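4. Preparar la mesa de trabajo y montar el tablero Gredis

Antes de ponerse manos a la obra, le recomendamos que se sirva un café y lea esta sección entera, sin prisas. El montaje es sencillo y casi todo el mundo lo termina en una tarde, pero hay un par de pasos (el 4 y el 7, sobre todo) en los que conviene saber de antemano lo que viene después.

Necesitará el tablero, las dos patas en forma de caballete, la bolsa de tornillería Fludora, un destornillador de estrella, un nivel y la llave Allen que encontrará pegada con cinta adhesiva en la cara interior de la caja. ¡Mírela bien antes de tirar el cartón, que más de uno ha tenido que rescatarla del contenedor!

1. Extienda una manta vieja en el suelo y apoye encima el tablero, con la cara buena hacia abajo.

2. Presente los caballetes sobre los agujeros ya taladrados, sin atornillar todavía. La pata marcada con una H (de Hamdan, nuestro modelo de caballete regulable) va siempre en el lado donde piense sentarse.

3. Coloque los 13 tornillos largos y apriételos a mano, dejándolos un poco flojos. El que va solo, en el centro, es el del travesaño.

4. Compruebe que los caballetes están a escuadra con el tablero y termine de apretar, alternando un lado y otro.

Precaución: no utilice atornillador eléctrico. El inserto es de latón y se pasa de rosca con mucha facilidad, y una vez pasado hay que cambiar la pieza completa (referencia 854 en el listado de recambios). 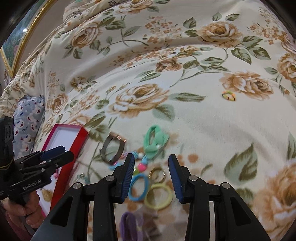

5. Dé la vuelta a la mesa entre dos personas, levantándola por los caballetes y nunca por el borde del tablero. Si le toca hacerlo solo, espere a que llegue alguien; no hay prisa y su espalda se lo agradecerá.

6. Llévela a su sitio definitivo y deje 52 cm libres por detrás si piensa instalar más adelante el panel Flenusbridge.

7. Ponga el nivel en el centro del tablero, primero a lo largo y después a lo ancho. Corrija girando los pies de goma: hacia la derecha suben, hacia la izquierda bajan. Vaya poco a poco, media vuelta cada vez, y vuelva a mirar la burbuja.

Nota: en suelos de madera antiguos es normal tener que repetir el nivelado pasadas unas semanas. Nosotros solemos repasarlo también en noviembre, cuando se enciende la calefacción y la madera se mueve.

8. Aplique el aceite de acabado con un paño de algodón, siguiendo la veta, y déjelo secar toda la noche. Con 2 manos es suficiente para un uso normal.

Precaución: extienda los paños usados al aire libre hasta que estén bien secos. No los guarde arrugados ni los tire a la basura empapados de aceite, pues pueden llegar a arder solos.

Si le falta alguna pieza o un agujero no coincide, escriba a Omar Nasrallah, de atención al cliente, e indique el número de lote que figura en la etiqueta del travesaño. Las instrucciones para el cajón opcional están en la sección 5.

Texto revisado el 13 de mayo de 2022.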